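J'ai lu quelque part qu'un plan de travail blanc « agrandit la pièce ». Je confirme. Il agrandit aussi les miettes, les traces de doigts, les auréoles, et tout ce que les tables brunes de mon enfance absorbaient avec une discrétion de vieux notaire.

La table vient de chez Ruddock, à Wernport, rayon fins de série, 53 euros sans les pieds. Les pieds étaient vendus séparément, ce que l'étiquette précisait dans une police réservée d'ordinaire aux effets secondaires. La teinte s'appelait « blanc 569 ». J'ai demandé au vendeur ce que donnaient les 568 autres blancs et il m'a regardé comme on regarde les gens qui viennent seuls un vendredi soir acheter un plateau. J'ai payé, j'ai porté le plateau jusqu'au tram, et j'ai fait sept stations debout à côté, dans la position du type qui présente un tableau aux enchères.

Donc une table blanche. Et sur la table blanche, depuis le mois de novembre, des cubes.

Les cubes, je les ai trouvés à la brocante de Plembridge, dans un sachet fermé par un élastique. Un jaune, un rouge, un vert. Je ne cherchais pas de cubes. Personne ne cherche de cubes à mon âge, on cherche une lampe, un moulin à café, une raison de ne pas être resté au lit. Mais la dame voulait plier son stand, j'avais de la monnaie, et le jaune était vraiment très jaune. Je me suis dit qu'ils feraient bien sur le bureau. C'est exactement ce que je m'étais dit du presse-papiers en forme de hérisson, qui vit désormais dans un tiroir avec les piles dont j'ignore si elles sont neuves.

Le problème avec trois cubes, c'est qu'ils n'ont pas de place. Un livre a une étagère, une tasse a un placard, et un cube a l'endroit où on l'a laissé. Le lundi il est près de la fenêtre, le lendemain sous un courrier des impôts, et à la fin de la semaine on le retrouve avec la plante du pied, ce qui est une manière comme une autre de faire le ménage.

J'ai donc décidé de leur donner une adresse. Un rouleau de ruban noir Serine, 50 mm de large, quatre bandes, et voilà un carré au milieu du blanc. Dedans : les cubes. Dehors : la vie. J'ai trouvé ça d'une élégance folle pendant une bonne demi-journée.
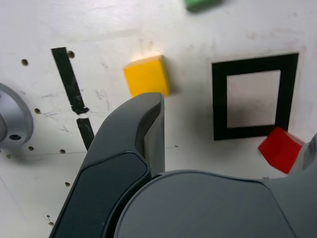

*Le jaune, à gauche du carré. À gauche, donc pas dedans.*

Tout mon système tient dans cette légende. Il y a un carré, il est noir, il est large, on ne peut pas le rater, et le jaune est à côté. Le rouge est de l'autre côté, au bord, avec l'air de quelqu'un qui attend le bus. L'intérieur du carré est libre. Il y aurait la place de s'y installer, d'y faire venir des amis, mais non.

Notez aussi que mes bandes ne sont pas de la même largeur. Celle de gauche est plus épaisse que les autres et l'ensemble penche un peu. J'avais pourtant sorti l'équerre. Je l'avais posée à côté de moi, bien en vue, et j'ai ensuite travaillé à l'œil, encouragé par sa présence. Le ruban Serine se vante d'être « repositionnable », et c'est vrai : il se repositionne tout seul, sur la manche, sur le pouce, sur lui-même, partout sauf là où l'on voudrait revenir en arrière.

J'ai un ami architecte à qui j'ai envoyé la chose. Il a répondu « c'est un losange ? ». Nous sommes toujours amis, mais j'ai mis du temps à lui souhaiter son anniversaire.

Cela dit, le noir sur le blanc, c'est beau. Je le maintiens. Quand je passe devant le matin avec mon café (que je tiens à deux mains, la table m'a dressé), ça me fait l'effet d'une petite affiche suisse. Puis je m'approche, et c'est là que les choses se gâtent.

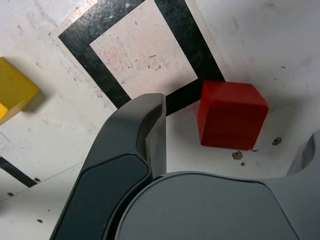
*Le rouge, contre le ruban mais du mauvais côté. Et les miettes, oui, je les ai vues.*

Parlons de ces miettes. Enfin, je dis miettes par politesse. Il y a des petites choses brunes autour du cube rouge, une juste dessous, une minuscule à côté, une autre plus loin, et je serais incapable de vous en donner la provenance. De la terre du basilic ? Du pain noir ? Une table en bois aurait gardé le secret. Celle-ci a tout avoué avant même que je pose la question.

Et encore, ça, c'est l'extérieur du carré. L'intérieur, la zone noble, le jardin à la française, est constellé de petits points brun-rouge, serrés vers le milieu comme s'ils s'étaient donné rendez-vous. J'ai tracé une frontière pour accueillir des cubes et ce sont les taches qui ont lu le panneau. Je penche pour le paprika, sans preuve. L'architecte penche pour la rouille, sans preuve non plus, mais avec un diplôme.

J'ai commencé par l'éponge. L'éponge a déplacé ma confiance en moi et rien d'autre. Ensuite le savon noir, ensuite le vinaigre blanc, ensuite ce bicarbonate que l'internet entier recommande pour les joints, les chaussures, les chagrins. J'ai frotté en petits cercles, comme il faut. J'ai obtenu une pièce qui sentait la salade et un avant-bras musclé d'un seul côté.

Il reste aussi, le long d'un coin du ruban, un fin liseré d'un rose un peu beige. Je l'ai regardé longtemps. Si quelqu'un a un avis, les commentaires sont ouverts. Je ne dirai pas ce que j'en pense, de peur d'avoir à m'en occuper.

Quant au rouge, reconnaissons-lui un effort. Il touche presque le but. C'est même le plus agaçant : un cube à l'autre bout de la pièce, c'est du désordre, on pousse un soupir et on le ramasse. Un cube posé juste derrière la ligne, le nez sur le ruban, c'est une opinion.

Je vous entends : pourquoi ne pas tout mettre dans une boîte ? J'ai une boîte. Elle est très bien, elle a un couvercle. Elle contient pour l'instant les chargeurs de téléphones que je n'ai plus, et je ne me vois pas annoncer la nouvelle aux chargeurs. Et puis une boîte, on ne la voit pas. Si je voulais ne pas voir mes cubes, je ne les aurais pas achetés à une inconnue à Plembridge sous une bruine horizontale.

J'ai tenté de réformer ma façon de ranger, aussi. J'ai essayé la méthode du soir (on remet tout en place avant d'éteindre), puis la méthode du matin (on remet tout en place avant le café), puis la méthode du chaque-fois-qu'on-passe, qui suppose de passer souvent et dont j'ai surtout retenu l'itinéraire. La méthode du soir a duré le plus longtemps. Elle est morte un dimanche, de fatigue, devant une série danoise.
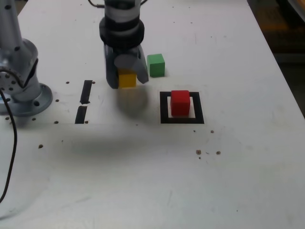 *Le jaune entre les doigts de la pince, le vert presque collé à lui, et le carré, plus à droite, qui patiente.*

Ah, le vert. Je n'ai pas parlé du vert, ce qui est un peu l'histoire du vert. Le jaune attire l'œil, le rouge attire les ennuis, et le vert se met à côté de celui qui a l'air occupé. J'ai de la tendresse pour lui. À chaque réunion de ma vie professionnelle, j'ai été le vert.

Vue d'un peu plus haut, la table a son vrai visage : des traînées grises, des éraflures, et cette pluie de petites taches brunes, loin du carré, près du carré, partout. Blanc 569, donc. Je pense écrire à Ruddock pour leur suggérer d'inscrire au catalogue le blanc 570, « vécu », et de le vendre plus cher. Il y a des gens qui paient pour ça, j'ai vu leurs cuisines.

J'ai failli repeindre. Puis j'ai failli acheter une nappe, et je suis même allé jusqu'au rayon, où j'ai compris que j'allais couvrir un carré noir qui m'avait coûté une après-midi et une amitié tiède. J'ai reposé la nappe. J'ai acheté des pinces à linge à la place, je n'ai pas de corde à linge, passons.

Pour l'instant, voici où j'en suis. Le ruban reste. Les points brun-rouge restent aussi, faute d'arguments. Les éraflures, on m'a parlé d'une pâte à polir, et celui qui m'en a parlé a ensuite changé de sujet très vite, donc j'hésite. Et pour les cubes, j'envisage d'agrandir le carré. En partant des bords de la table, avec une bande tout autour, n'importe quel endroit deviendrait le bon endroit. Il me reste un fond de rouleau, sûrement pas assez, et le magasin de Wernport est fermé le lundi.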